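Forum > Haus & Werkstatt > Umzug, Lager, Ordnung

Thema: Kartons im Keller, welche Größe und wie stapeln?

Dorin Pop
Hallo zusammen,
wir lösen gerade die Wohnung meiner Eltern auf und müssen einen Teil der Sachen für längere Zeit einlagern. Der Keller ist trocken, hat aber nur ein kleines Fenster. Es geht vor allem um Bücher, Geschirr und Papiere. Bisher habe ich gebrauchte Bananenkartons genommen, die sind gratis, haben aber oben ein Loch. Lohnt es sich, einheitliche Kartons zu kaufen? Und wie hoch stapelt ihr?

Loan Lý
Bananenkartons sind für den Transport gut, fürs Lagern nicht. Durch die Öffnung kommt Staub rein, und in einem Keller auch Silberfische. Ich habe nach meinem Umzug alles in geschlossene Kartons von Trimska umgepackt, alle gleich groß. Das war Arbeit, aber jetzt steht alles ordentlich. Bücher nur in kleine Kartons, sonst bekommt man sie nicht mehr gehoben.

Uyên Chu
Sehe ich anders. Für Geschirr nehme ich seit Jahren Bananenkartons, Zeitung oben drauf, Decke drüber, fertig. Für Papiere würde ich allerdings auch etwas Geschlossenes nehmen. Einheitliche Größe finde ich überbewertet. Man hat nun mal große und kleine Sachen.

Tài Vi
Ich komme aus dem Lager und würde mit zwei Größen arbeiten. Eine große für leichte Dinge (Bettwäsche, Lampenschirme), eine kleine für schwere. Die kleine sollte so bemessen sein, dass zwei davon nebeneinander auf eine große passen. Dann kann man im Verbund stapeln und nichts kippt.

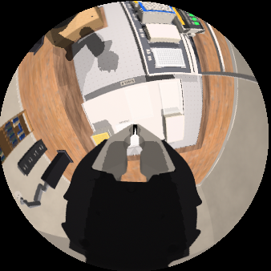

Zur Stapelhöhe: Bei einwelligen Kartons höchstens drei übereinander, bei zweiwelligen vier, wenn die unteren wirklich voll sind. Halb leere Kartons drücken sich ein, egal was auf dem Aufdruck steht. Schwere Sachen gehören nach unten. Stellt man eine große und eine kleine Schachtel direkt nebeneinander, wie die beiden weißen auf dem hellgrauen Tisch im Bild, dann bleibt über der kleinen Luft, die im Regal verloren geht. Ich sortiere deshalb pro Regalboden nach Höhe. Beschriften immer auf der Stirnseite, nie auf dem Deckel.

Vy Thân
Beim Beschriften bitte nicht nur "Küche" oder "Diverses" schreiben. Ich habe alle Kartons nummeriert und eine Liste im Ordner. Bei mir sind es 52, und ohne die Liste würde ich nichts wiederfinden. Zur Höhe: Drei übereinander ist mir bei Geschirr schon zu viel.

Uyên Chu
Eine Liste für Kellerkartons? Die pflegt doch keiner. Ich schreibe mit dickem Stift drauf, was drin ist, und wenn ich etwas herausnehme, streiche ich es durch.

Vy Thân
Doch, ich pflege die. Dauert eine Minute.

Dorin Pop
Danke schon mal. Die Sache mit den zwei Größen leuchtet mir ein. Hat jemand Erfahrung mit Kunststoffboxen? Im Baumarkt gab es welche von Zerko mit Klappdeckel.

Loan Lý
Kunststoff nur, wenn alles beim Einpacken ganz trocken ist. Ich hatte Fotoalben in einer Box mit dichtem Deckel, im Januar eingepackt, und im Sommer waren die Seiten wellig und haben gerochen. Pappe nimmt wenigstens etwas Feuchtigkeit auf und gibt sie wieder ab.

Tài Vi
Dafür ist Pappe hin, wenn mal Wasser auf dem Boden steht. Ich würde sowieso nichts direkt auf den Boden stellen. Zwei Kanthölzer drunter oder eine Palette, und zur Außenwand eine Handbreit Abstand. Bei den Zerko-Boxen auf den Deckel achten, der Klappdeckel trägt weniger als ein aufgesetzter.

Uyên Chu
Beim Abstand zur Wand sind wir uns einig. Hinter meinem Schrank war einmal alles grau vor Schimmel.

Dorin Pop
Gut, dann mache ich es so: Geschirr bleibt in den Bananenkartons, Bücher und Papiere kommen in kleine geschlossene Kartons, alles auf Paletten. Die Urkunden und den Schriftwechsel nehme ich mit in die Wohnung. Kunststoff lasse ich erst mal. Wegen der Liste überlege ich noch.

Loan Lý
Pack noch ein Hygrometer dazu, die billigen reichen. Und im Sommer mittags das Fenster zulassen, sonst holst du dir die feuchte Luft erst rein.

Diese Website verwendet Cookies. Mit der weiteren Nutzung des Forums stimmen Sie der Verwendung von Cookies zu. Mehr erfahren | Einverstanden

Kontakt | Impressum | Datenschutz | Nach oben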